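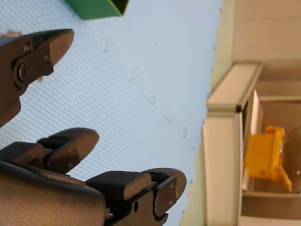

Keep the Paper Manual

April 2025

My dishwasher is a Kirnis, bought in January to replace one that had lasted longer than it had any right to. It came with a power cord, a bag of clips, a drain hose, and a folded card the size of a postcard. The card had a square code on it and the words "Scan for full instructions." There was no booklet.

I scanned the code. It asked me to install an app. The app asked for an email address, a postal code and permission to know where I was. After that it showed me a list of models, and mine wasn't on it. I found the manual in the end on a parts seller's site, as a scanned file with one page sideways. It has 29 pages. Somebody wrote those pages, somebody drew the diagrams, and the company had them all along.

I think a product that costs more than a week's groceries should come with its instructions printed on paper, in the box, at no extra charge. I would be satisfied with a law that said so. I would be nearly as satisfied if shoppers started asking about it in stores.

The usual defense of the card is that it saves trees. I don't doubt that it saves some paper. But my dishwasher arrived in a cardboard carton I could have slept in, with foam blocks at each corner and plastic film over every panel, including panels that face the wall. Against that pile, a thin booklet is a small thing. If the makers want to cut waste, I would start with the film.

The second defense is that online instructions can be corrected. This is true, and it's the best argument on that side. Printed manuals do contain mistakes, and the mistakes stay there. My old Hader sewing machine has a threading diagram with two of the numbers swapped. I fixed it with a pencil the first year I owned it, and the pencil marks are still there. A correction online helps only if you go back and look, and a person who has already read the instructions once has no reason to.

Nothing stops a company from doing both. Print the booklet, put the current version online, and stamp the printed one with a date so people can tell whether theirs is old.

What bothers me more is how long things last compared with how long web addresses last. Hader was bought by Ruppert some years ago. The old Hader site now sends you to the front page of Ruppert's, where sewing machines aren't mentioned. Every machine of that make that was sold with a booklet can still be used and repaired by whoever has the booklet. Anything sold with only a link is in trouble. A decent appliance should run for a good many years and pass through more than one owner. I have no confidence that the code on my card will lead anywhere by then.

Then there is the matter of where you are when you need the thing. I have read instructions lying on my side under a sink, in a crawl space, and in a garage during a power cut. A booklet can get dirty. You can hold it open with a wrench. A phone goes dark after a minute and doesn't respond well to wet thumbs, and the diagram you need is always wider than the screen. You enlarge it to read the label, and then you can't see what the label points to.

Some people don't have the phone at all, or have one they use only for calls. My mother is one of them. She bought a Drusico space heater last winter, and the whole of the printed matter was a warning label and a code. The safe distance from curtains was behind the code. She called me, I looked it up, and I wrote it on an index card for her. A heater is a poor place to economize on words.

I will grant that a lot of the old manuals were bad. They opened with page after page of warnings, half of them telling you not to do things no one would do, and the useful part was in the middle in small type. The one for our television ran to 468 pages because it repeated itself in every language the company could think of. I can see how someone in an office looked at that and decided to drop the whole thing. A shorter booklet would have been a better answer. Most of what I need is how to install it, how to clean it, what the error codes mean, and what the parts are called so I can order them.

The parts list is the piece I miss most. My old dishwasher's manual had an exploded drawing with a number for each part, and I kept that machine going with it. When the lower spray arm cracked, I ordered a new one by number. Without a drawing, I would have been describing a piece of plastic over the phone to a person who had never seen it.

Printing costs money. I've read guesses that go from pennies to a few dollars a copy, and I don't know which is right. On a machine that sells for 400 dollars, I would pay it without complaint. If it came as a box to tick at checkout, I would tick the box, though I don't think I should have to.

In the meantime I printed the Kirnis manual at the library and punched holes in it. It's in the kitchen drawer with the others, under the takeout menus. The sideways page is still sideways.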